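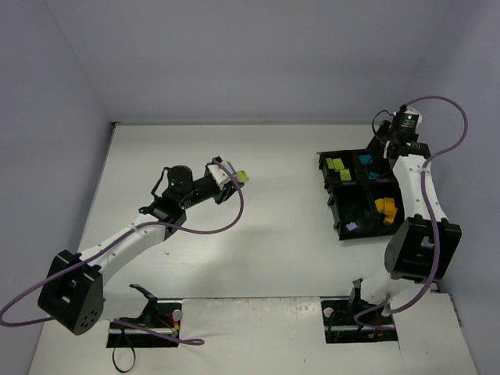 *Page last changed 06/05/2019*

# About Fleltlow

Fleltlow is a language school above a shoe repair shop on Gallegos Street. We teach evening classes to adults, most of whom were told at age fourteen that they had no ear for languages and have been meaning to argue the point ever since.

We opened in September with one room, a secondhand chalkboard and a list of 35 people who had said they would definitely come. Four came. Three of them are still enrolled, and the fourth moved to Lisbon, where we like to think she is ordering lunch with confidence.

## What we teach

Spanish, Portuguese, Italian and, when we can find a teacher who will put up with the stairs, Polish. Classes run for ten weeks and hold up to 12 students. The beginner course covers greetings, food, directions and complaining about the weather. The intermediate course covers the past tense, which is where most people discover that they preferred the present.

We wrote our own workbook, called *Ukus*. The name was meant to be a placeholder. Then the printer delivered 3,000 copies with it on the cover, and we grew fond of it. The second edition fixes the page on train stations, where for two years students learned to ask politely for a ticket to the ceiling.

## The library

There are 2,727 books on the shelves in the back hallway, and 1,437 of them are detective novels. Students may borrow two at a time. We have found that people will look up a great many verbs to learn who poisoned the uncle – far more than they will for any exercise we have written. If the last chapter is missing, please tell the front desk before you start reading and not after.

## Our other branch

The Momutgate branch has its own parking lot and an elevator, and it mentions both in every newsletter. It offers the same courses at the same prices, on weekday mornings only. Students can switch between branches once per term by filling in the green form. The yellow form is for refunds.

## Visiting

The front desk is open from four until nine on class nights. The street door sticks in damp weather, so push low and hard. You are welcome to sit in on one class for free before signing up.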